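Notebook – glaze tests, batch 4
Ukitmont workshop, shared shelf copy

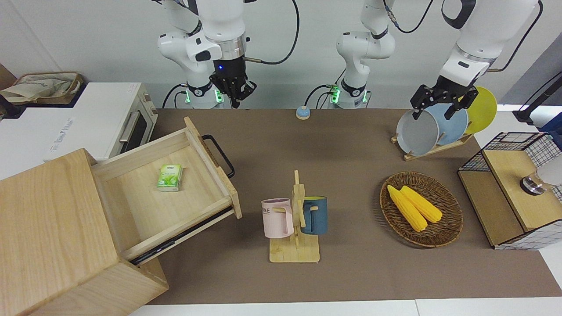
Page last changed: Wednesday, 4:40 pm, by Shuzhen Su

Mixed the tin white again with the new frit from Beston. 900 g dry, sieved twice. Slightly thicker than last time, so I let it down with water until it ran off the brush in a thin sheet. Did not write down how much water. Next time weigh the jug first.

Tiles dipped for a count of three, then a second set for five. Junhao scratched the numbers on the backs before bisque and they are still readable. The ones in the old series written in oxide pencil are mostly gone.

Kiln log from the November firing says the hold at the top was cut short. Priit thinks that explains the pinholes in the white. I think it's the clay – the Jiang body had them and the other one didn't, same shelf, same glaze. Need to fire both again with the full hold before we argue any more.

Yuxi's copper green went brown on the thin edges and decent where it pooled. She wants to try it over the white, bottom half only. Put kiln wash on the shelf under those, it moves.

Crazing on tile 448 after the freezer and boiling water test. None on its pair with the extra silica. Keep both.

To do:
Order silica, we are down to the last bag
Ask Xiaoqing if the small kiln is free for 2 nights
Relabel the whiting bucket, lid says talc
Cone packs for top and bottom shelf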